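# Does Labeling the Bins Change What People Throw Away?

Evelien Bakker and Ingeborg Janssen
Draft for review, May

## Why we picked this

Our building, Garnach Hall, got new bin labels last year. The posters that came with them promised that clear labels would "cut contamination in half." We wanted to know where that number came from. We asked the housing office and they pointed us to the label supplier, Seidel. Seidel's brochure repeats the claim and has no source for it. So we started out doubting it, and readers should know that going in.

Contamination here means anything in a recycling bin that the hauler will not take: greasy pizza boxes, plastic bags, coffee cups with the lining still in them. We used the hauler's own list, which is taped inside the door of the trash room and is partly unreadable from water damage. Where we could not read it, we called and asked.

## What we did

We sorted the contents of the recycling bins on 3 floors. One floor had the new labels with pictures, one had the old labels with words only, and one had no labels, as the old ones had peeled off and were never replaced. That last floor was luck.

We sorted every Wednesday evening, before the cleaning staff came through, for 11 weeks. Each item was marked as accepted or not accepted. If we disagreed about an item, it went in a separate column, and we did not force a decision. Ingeborg did most of the sorting and Evelien kept the tally sheets, though we swapped when one of us had a cold.

In total we marked 2706 items.

We also left a short paper survey under doors. It asked residents whether they read the labels, and then asked them to say which of six items could be recycled. We printed 300 and got back far fewer than we wanted.

## What we found

The floor with picture labels had less contamination than the floor with word labels. The gap was small. In several weeks it went the other way, and one party on the word-label floor left enough plastic cups to move the whole result. If we drop that week, most of the gap goes away. We don't think dropping it is fair, since parties are part of how people live in a dorm, but a result that depends on one Friday night is not much of a result.

The floor with no labels was the worst of the three for most of the study. It also has the biggest kitchen and the most people cooking, and they throw away a lot of food packaging. We can't separate the two causes with what we have.

Nothing we saw comes close to "cut in half."

The survey was more interesting to us than the bins. Most people who answered said they read the labels. Their answers on the six items did not look much better than the answers from people who said they never did. The yogurt tub caught nearly everyone. We would guess that people who fill in a survey about recycling already care about it, so the real numbers are probably worse.

## Problems with our method

- Residents knew us. Some saw us sorting, and at least one began rinsing her cans and telling us so.
- We compared floors to each other and have no counts from before the labels went up. A fair test would need those.
- The disagreement column grew as we went on. Either the trash got stranger or we got pickier.
- The hauler's list changed partway through. Black plastic trays used to be accepted and then were not. We went back and changed the old tallies where our notes were good enough.

## The claim about sorting plants

Several people told us that none of this matters, because machines at the plant will fix it later. A flyer from Ultska, the county's waste contractor, says the same in softer words. We looked for anything that would back this up and mostly found sales material. The one written answer we got from the plant said that wet paper and bagged items are pulled and sent to landfill whatever else happens on the line. 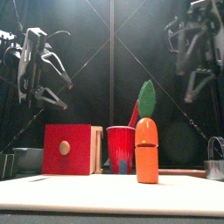 ## What we would tell the housing office

Keep the picture labels, as they are already paid for. Take the "in half" line off the posters until somebody can show the counts behind it. Replace the peeled labels on the third floor.

Before buying the next set (we hear Vusia has sent a quote), run a count for a full month first, then put the labels up, then count again using people who don't live in the building. Our tally sheets are in the shared folder and anyone who wants to check our adding is welcome to them. The black tray corrections are marked in red pen.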